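Search this site Search Go

Tuesday, late

I have dirt in my socks again. I don't know how it gets down there when I've been standing on a gravel path all afternoon, but there it is, and now there's some on the bed too, so that's tomorrow's first job.

We finally moved the geraniums in! I'd been putting it off because October has been so soft this year and they were still blooming like mad out by the fence, big silly red heads on them, and it felt mean. Then the forecast said 30 degrees overnight and that was that. I left work early (sorry, work) and drove over to Lutanwood with the back seat down and every old towel I own.

The pots are the whole trouble. Terra cotta looks lovely until you have to carry it. One of the big ones let go at the bottom just as I got it over the step, and I had wet soil down my front and a root ball in my arms like a baby. So I've been pricing new pots all evening, the light kind, and I keep changing my mind about color. I think green. Green goes with everything that grows, I guess! 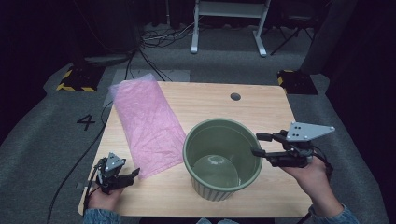

What came in and what didn't

The geraniums are all in, cut back by half, lined up on the low shelf by the east glass. I also brought in the rosemary, which sulked last winter and dropped needles everywhere but came around in March. The lemon verbena I'm less sure of. It looks like a bundle of sticks already, and I stood there scratching the stem with my thumbnail for ages looking for green. There was a little. It gets a corner and one drink of water a month, and we'll see.

I left the mums out. They can take it, and anyway I'm tired of them. Same with the sage. The dahlias I'm leaving in the ground until the tops go black, then I'll dig them on the first dry weekend and shake them off and put them in the paper bags I've been saving under the sink since summer.

The begonias, oh dear. I forgot the begonias! They were behind the water barrel and I walked past them twice with the cart. I only thought of them at supper with a fork halfway to my mouth, so I drove all the way back in the dark with a flashlight and my good coat on. They were fine. Cold to the touch but fine. I gave them the warm spot by the heater and said I was sorry out loud.

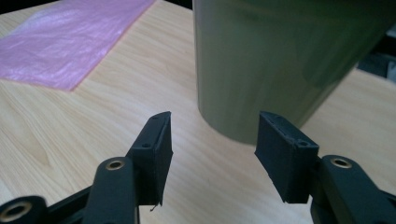
LUTANWOOD GLASSHOUSE & GARDEN CLUB | Members' Diaries

Club business, while I'm still awake enough to write it. The heater is fixed, or at least it comes on when you turn the dial, and it held at 50 while I was there. The bill was 133 dollars and I think that's fair for somebody coming out the same day. We've got 300 bulbs coming from Vincze and they need to go in before the ground gets hard, so if you said you'd help, I'm going to hold you to it. Bring your own trowel. The club ones all bend.

The tulips are a kind called Prumura that I've never grown. The catalog says "smoky apricot," and catalogs will say anything, but I loved the look of it and I wanted something for the long bed other than yellow. I'd like them planted in drifts this time, deep, with the daffodils at the back where their leaves can flop and go brown without bothering anybody. Last spring we had them in straight rows like a parking lot.

Also the squirrels. I've read that you lay chicken wire flat over the bed and I've read that you sprinkle hot pepper, and I tried the pepper last year and got it in my eye, so chicken wire it is.
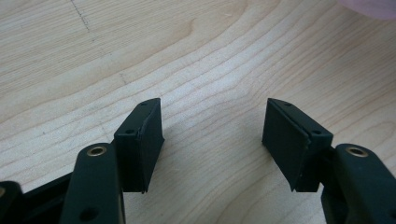
If there are bulbs left over I want to take them to the little triangle by the bus stop in Itcombe, which has been bare dirt since the road work. I walked by it on Sunday with a coffee and could just see it, all apricot, with people waiting for the bus in front of it. I should ask first. I'll probably ask first.

It's past eleven and the window has gone foggy at the corners. I keep wanting to get up and check the thermometer on the porch. I did check it once, and it said 34 and dropping. The geraniums are inside. The begonias are inside. My gloves, I've just remembered, are on top of the water barrel.

3 comments 12 shares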